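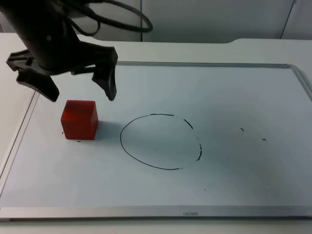
Rosalind Achterberg
Head of Public Programs, Clatham Museum of Film

Call for Participants: The Plornach Crossing Oral History Project

The Clatham Museum of Film invites applications from members of the public who wish to take part in an oral history project on the making of The Plornach Crossing, the Skotadent Pictures feature shot on location in Clatham and along the Temba River. The recordings will become part of the museum's permanent collection, and selected passages will be used in an exhibition opening next January.

Background

The Plornach Crossing was a modest production by the standards of its studio. It runs 78 minutes, played mostly as the lower half of double bills, and was out of circulation for many years before a restored print was shown at the museum. Much of the exterior work was done within a short drive of downtown Clatham. Local people appeared as extras, rented out rooms and horses, cooked for the crew, and built the landing stage that is seen in the opening reel.

The museum holds 2,355 items connected with the production, including still photographs, call sheets, wardrobe slips and lobby cards. Few of these items identify the local people who worked on the picture. Call sheets list extras by number only, and most of the stills carry no caption on the reverse. The project is intended to supply names, places and recollections while they can still be gathered firsthand or from close relatives.

Who May Apply

Up to 30 participants will be accepted. Applications are welcome from:

People who worked on the film in any capacity, paid or unpaid, or who watched the filming take place.

Children, grandchildren and other relatives of those people, where family stories, letters, diaries or photographs have been passed down.

Current or former owners of buildings and land used by the production, whether or not the structures are still standing.

Former employees of the Temba Theater, where the film had its first local showing.

Applicants do not need to live in Clatham at present. Interviews with participants who live elsewhere will be held by telephone or video call. No knowledge of film history is expected, and applicants should not feel obliged to see the film before they apply. A viewing copy can be lent on request.

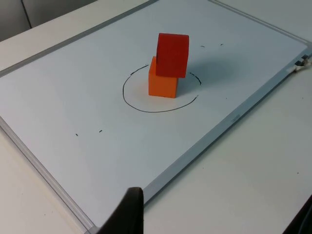 Relatives who apply together may be interviewed together, and in that case they will be treated as a single application. Applicants under the age of 18 must be accompanied by a parent or guardian at all sessions.

What Participation Involves

Each participant will be asked to attend one preliminary conversation and one recorded interview. The preliminary conversation is short and is used to settle the subjects to be covered. The recorded interview may last up to two hours, with breaks as needed. Participants may decline to answer any question and may ask for the recording to be stopped at any time.

A typed transcript will be sent to each participant for review. Corrections to names, dates and places will be entered directly. Longer additions will be attached as notes so that the transcript continues to match the recording.

Participants who own photographs, letters or other objects relating to the film are encouraged to mention them on the application form. The museum can make copies and return the originals. Donations will be considered separately by the collections department, and an offer to donate has no bearing on selection.

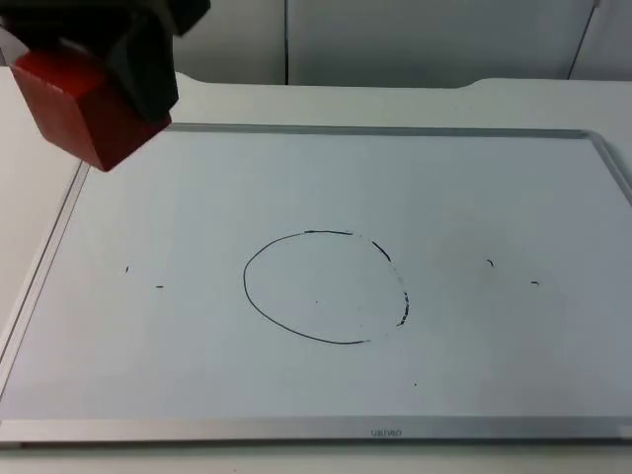 Loans for the exhibition will be covered by a written agreement stating the period of the loan, the conditions of display and the insurance value. Please do not mail original material to the museum or leave it at the front desk. A member of the collections staff will arrange a time to receive it.

Rights and Access

Participants will be asked to sign a release allowing the museum to preserve the recording and make it available to researchers in the reading room. Use in the exhibition, on the museum's website or in print requires a second signature, which may be withheld. Participants may also close all or part of an interview for a stated number of years.

Payment and Expenses

A payment of $78 will be made to each participant after the transcript has been reviewed. Parking and local bus fares will be reimbursed on presentation of receipts. Participants will also receive a copy of their recording, a copy of the final transcript and two tickets to the exhibition preview.

Selection

Applications will be read by the public programs and collections departments. Priority will be given to people with firsthand memories of the production, and after that to applicants whose information relates to persons or locations not yet identified in the stills. Applicants who cannot be offered an interview will be invited to send a written statement, which will be kept with the project files.

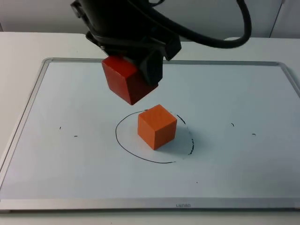 How to Apply

Application forms are available at the museum's front desk and can be mailed on request. The completed form should include the applicant's contact details, a short account of the connection with the film, and any access or language needs. Forms may be completed by a friend or relative on the applicant's behalf.

Completed forms should be returned by 29 April 2021 to:

Plornach Crossing Project
Public Programs Department
Clatham Museum of Film
P.O. Box 2582
Clatham

All applicants will receive a written reply. Questions about eligibility, loans or the release form may be sent to the same address.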